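Ung
Sonntagsgedanken in mehreren Teilen, holt euch einen Tee. Es geht um große Räume mit niedriger Decke und darum, warum ich das Licht darin neuerdings so mag.

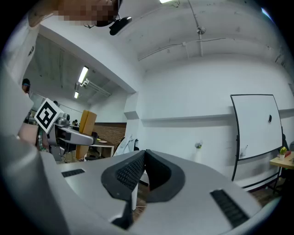 Nurkura: Leuchtstoffröhren und gemütlich? Da müsste man mich schon sehr überreden. Bei uns in Rerbridge haben sie alle rausgeworfen, und vermisst hat sie keiner.

Ung
Ich versuch's trotzdem! Diese rechteckigen Deckenleuchten, eine vorne, eine kleinere weiter hinten, ziehen den Blick so schön in den zweiten Raum hinein — und wenn dann noch ein paar Leute da sind, wirkt das Ganze gleich viel weniger nach Amt.

Ung
Mein erster Arbeitsraum in Brastivside hatte 16 Quadratmeter und eine einzige Glühbirne. Elf Jahre hab ich darin gesessen, im Winter mit Mütze, und mir abends die Augen verdorben. Vielleicht bin ich deshalb so leicht zu begeistern, wenn es irgendwo richtig hell ist.

Ung
Am liebsten sind mir übrigens Räume, die hinten offen sind und in den nächsten übergehen. Man ist für sich und bekommt doch mit, dass nebenan gewerkelt wird. (Ja, lauter ist es auch, ich weiß.)

Ung
Im Mai will ich bei mir zu Hause die Tür zwischen den zwei hinteren Zimmern aushängen und schauen, wie sich das anfühlt. Die Lampenfrage ist noch offen — Vorschläge gern hier drunter, auch von dir, Nurkura.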